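Small thread on how we keep the Metis cell in order, both the real one and its simulated copy. I write it mostly for the new people in Kirnau, but maybe it is useful for others.

1/ Before any session we run the twin first. The gripper must open and close 25 times without an error in the log. If there is one error, we start the count again.

2/ Finger tips get replaced after 144 hours of work. We write the new tip length in the config the same day – a difference of 2 mm is enough to spoil every grasp of a small part.

3/ Dental models are our hardest parts for this. They are small, and the teeth give the fingers very little flat surface to hold. 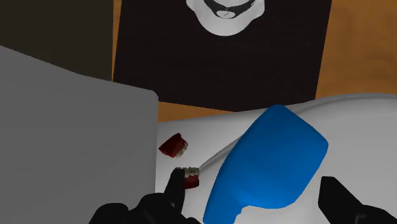 Busska asked if the closing force should be the same in the simulator and on the real arm. For us, no. The real one stays at 80 percent, the twin at full, and both values are in the Liu sheet.

4/ Please do not edit the contact settings in the middle of a run. Stop, save, change one value, start again.

5/ Grease for the finger joints is in the lower drawer. Next refill is in January.

Contact | © Metis cell notes, Kirnau | Back to top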